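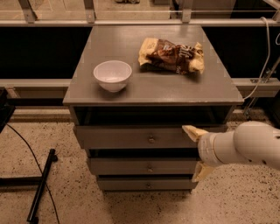 Fig. 4a. White bowl and snack bag on a grey cabinet.

4. Building your first catch-up list

By now Trorkulen is installed, you have a profile and you've picked a home screen colour. Good! Now for the fun bit. A catch-up list tells Trorkulen which soap you're watching, how far you've got, and how much you're willing to have spoiled for you along the way. It takes a few minutes to make one and you can change nearly everything afterwards.

The steps below use Giltholm, the programme that comes loaded as our demonstration serial, with all 1,695 episodes listed. Your own serial will have a different cover card and different families, but the buttons are in the same places.

Before you start

Have a rough idea of the last episode you saw. You don't need the number. A plot point will do (a wedding, a fire, somebody coming back from the dead with a new haircut), and the finder in step 5 is very good at working out the rest.

If you share your Trorkulen with someone else in the house, check that your own profile name is showing in the top corner. Lists belong to profiles, and moving one across later means exporting it first (see 4.6).

4.1 Creating the list

1. From the home screen, press Lists, then New list.

2. Type the name of your serial in the search box. Three letters are usually enough. Choose it from the results and press Use this.

3. If your serial has a spin-off, you'll be asked whether to include it. For Giltholm the spin-off is Endby, which follows the ferry families after they leave the island. Pick Separate if you want Endby kept on its own list, or Woven if you want its episodes slotted in at the right points in the main story.

Note: Woven is wonderful for crossover weeks. It does make the list longer, and you can't unweave it without starting again.

4. Give the list a name. The box fills in the serial's title for you, but plenty of people keep two lists for one programme (a first watch and a rewatch), and "Giltholm" twice in a menu gets confusing quickly.

5. Set your starting point. There are three ways in:
From the beginning. Starts at episode one.
By number. Type the episode you want next.
By story. Opens the finder. Type what you remember in ordinary words, such as "Lozano wedding called off", and scroll through the matches.

6. Press Save. Your list opens with the next episode at the top.

Note: If the finder brings up several matches, look at the year beside each one. The Lozano family has called off four weddings so far, and the results for that search are a treat in themselves. Press and hold a match to see who was in the episode before you choose it.

4.2 Setting your spoiler guard

The spoiler guard is the part of Trorkulen we're proudest of. It hides episode summaries, cast lists and upcoming story notes until you've reached them, and it works separately for each list.

1. Open your list and press the shield.

2. Choose a level.
Open: shows everything, including teasers for episodes that haven't gone out.
Gentle: shows summaries for the next 7 episodes and hides the rest.
Firm: shows nothing past the episode you've marked as watched.
Sealed: as Firm, and also hides cast photographs, family trees and the comings-and-goings page.

3. Press Done. The shield changes colour to match your level.

Caution: The guard only covers what appears inside Trorkulen. It can't touch your search engine, the magazine rack at the supermarket or your sister.

Caution: Changing from Sealed to Open takes effect straight away, with no second warning. If you only want to check one thing, use Peek (press and hold any blurred summary). Peek shows that one item for as long as you keep your finger down and then covers it again.

We suggest Gentle for a serial you follow as it airs, and Sealed for anything old that you're watching for the first time. Family trees give away a surprising amount. One look at who has whose surname and you've lost a year's worth of secrets!

4.3 Adding characters to follow

Following a character puts a small marker on every episode they're in, so you can see at a glance when they're coming back.

1. In your list, press People.

2. Tick the characters you care about. The names are in order of first appearance, and only go as far as your spoiler guard allows.

3. To follow a whole family, tick the surname at the top of the group. Anyone who marries in is added automatically when you reach the wedding. Anyone who storms off and changes their name stays followed until you untick them.

4. Press Back to return to the list. Markers may take a moment to fill in on a long serial.

Note: Recast characters count as one person. If you'd like to tell the actors apart, turn on Show recasts at the bottom of the People page and the marker changes shape at the handover. On Firm and Sealed the shape stays the same until you've watched the first episode with the new actor in the part.

Note: Twins, doubles and impostors are a special case. Trorkulen marks them as whoever they are claiming to be, right up to the reveal. Then it goes back and corrects the earlier markers, and it's good fun to scroll up and see which breakfasts were eaten by the wrong twin.

4.4 Choosing a pace

You can skip this part if you like to watch as the mood takes you. If you're trying to catch up with the current episodes, though, a pace is a big help.

1. Press the clock at the top of your list.

2. Tick the days on which you'll watch, and set how many episodes for each. They don't have to match. One on a Tuesday and a great heap at the weekend is perfectly fine.

3. If you want to be level by a certain month, turn on Aim for and choose it. Trorkulen works out the number of episodes needed and shows it in green if your pace will manage it, or amber if it won't.

4. Turn reminders on or off. Reminders never mention the plot, whatever your guard is set to.

Note: Amber is only information. Nothing is deleted or locked if you fall behind, and the list waits for you exactly where you left it. If you had August down as your target and it has sailed past, press Aim for again and pick another.

For very long serials there's also Highlights, a shortened route picked out by other viewers. The Giltholm route leaves out the caravan site years almost entirely (a pity, in our opinion, but they do go on). Skipped episodes stay in the list in grey, each with a two-line recap, and you can tap any of them to put it back in.

4.5 Marking episodes as watched

To mark one episode, press the circle beside it. To mark a run, press and hold the first circle, slide to the last and let go.

If you started by number or by story, everything before your starting point is marked as Assumed and shown with a dotted circle. Assumed episodes count as seen for the spoiler guard but are left out of your totals. Change one to Watched whenever you like by pressing its circle.

Caution: Slide slowly on a long run. The list speeds up as you near the bottom of the screen, and it's easy to shoot past your stopping point and uncover summaries you didn't want. If this happens, press Undo before scrolling back up -- the summaries blur again at once.

When your total goes over 1,000, the counter at the top of the list grows a little curtain. It does nothing at all. We just thought you'd earned one.

4.6 Copying or moving a list

1. Open the list and press More, then Export.

2. Choose List only, or List and notes. Notes include anything you've typed against an episode, so read them through first if you're sending the file to a friend who's behind you.

3. Switch to the other profile, or open Trorkulen on the other device, and press Lists, then Import.

4. Check the spoiler guard. Imported lists always arrive on Firm, whatever they were set to before.

Note: Followed characters come across with the list. Reminders and pace don't, and need setting again from 4.4.

If an imported list shows the right title but no episodes, close it, wait for the home screen to refresh and open it again. If it's still empty, go to Section 9, Mending a list.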